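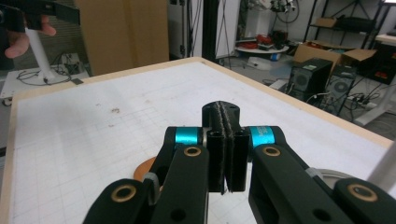

At the table in Skondport, June.

Sơn Triệu has sent 1045 postcards in his life, and he can tell you the number because he writes it, very small, in the corner beside the stamp. I had planned to stay for one cup of tea. I stayed for the whole afternoon and came home with a pile of blank cards in my bag!

He started in 2012, which was a leap year, so the plan to send a card a day meant 366 of them. "I didn't know it was a leap year when I made the promise," he says. "I found out in February. I was pretty annoyed about it." His older sister got most of the early ones. After her came cousins, old teachers, a dentist he had liked as a kid, and then people he had met once on a bus or in a line for coffee and had been brave enough to ask for an address.

What do you write to a dentist? Sơn laughs for a long time at this. "Weather, first. Then whatever I ate. You have so little room on a postcard, so you never get stuck. A letter scares people - they think they need news. On a card you can say the plums are good this week and sign your name."

He slowed down after that first year and now sends two a week, one to somebody he knows well and one to somebody he doesn't. The cards come from everywhere. He buys old ones at the Sutter flea market, the kind with wavy edges and colors that are a bit too bright, and he loves the really dull views most of all. Parking lots, motel pools, a bank in Firov taken from across the street. "Somebody stood there and thought, people will want to send this to their mother," he says. "And they were right! I've sent it to mine."

I asked about pens, expecting a shrug, and got a good ten minutes. Glossy cards smear, so those get a ballpoint. The older, rougher ones take ink well if you let them sit overnight. For a while he used a brown ink from Driletti, a small stationery shop near the ferry, until a friend in Skondport told him the whole message had washed off in the rain and only the word "soup" was left. She kept it on her fridge for years.

Do people write back? "Some. Fewer than you'd hope, more than you'd think." The replies live in shoeboxes, sorted by who sent them, and he pulled out one stack for me to read. A retired bus driver has been describing the same garden to him for six summers, and I got completely caught up in it. There is a pear tree that will not fruit, and a neighbor with opinions on the pear tree. I wanted to skip ahead.

He has no big target in mind. When people bring up two thousand, he changes the subject. He would like to find a card showing the street he grew up on, which was never much of a street, and he checks every box at every market for it. "Third bin from the left, always," he says. "I go through that one twice."

My first card goes out tomorrow. It's for my aunt, and so far it says that the wind has been strong.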